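Cooking for one, after a full house

Ilze Dzene raised three children in Witbridge, and for many years she cooked for a table that was never quiet. Her youngest moved out in September. "The first week I made soup for everybody," she told me. "Then I ate soup until Friday."

I met her on a morning when she had already been to the market. She bought two carrots, one onion and a small piece of pork. It took her a long time to learn to shop like this, she said, and the seller still asks if she is feeling well. 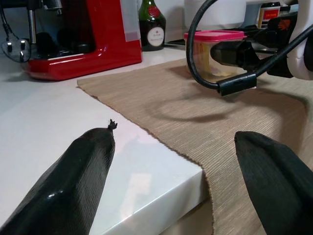 Her grandmother, whose family name was Grigaitė, believed that a person who eats alone should still lay the table. Ilze did not follow this rule at first. She ate standing up, with the radio on. Now she puts down a cloth for every meal, even for bread and cheese. A beige woven runner across a white counter is enough, she thinks, and a frayed edge does not trouble her. "It tells me to sit," she said.

We spoke also about leftovers. She cooks on 10 evenings out of 28 and plans the other days from what is left. 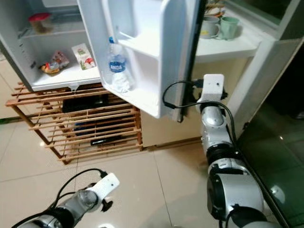 Her rule is that cooked food must be eaten or frozen by the third day. Rice she does not keep so long. Her neighbor Jarosław Kaczorowski became a widower last year, and he asked her to teach him. "He could make only eggs," she said. "Very good eggs -- but only eggs."

They now cook together one evening a week, and each takes half home. He peels and she seasons.

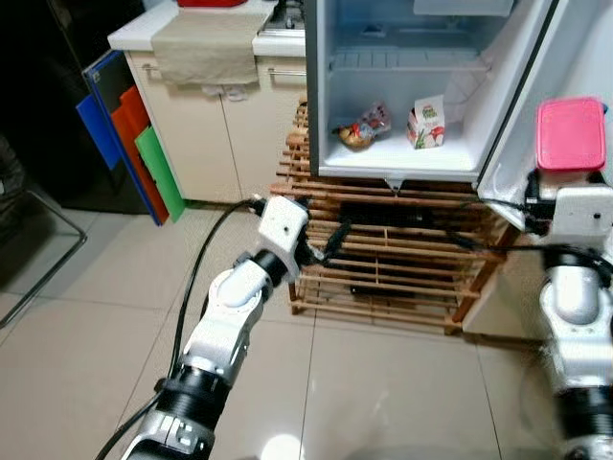
They had one serious argument, over dill. He puts it in everything, she puts it only on potatoes and fish. I asked who won. "We make two bowls," she said, and went to put the pork on.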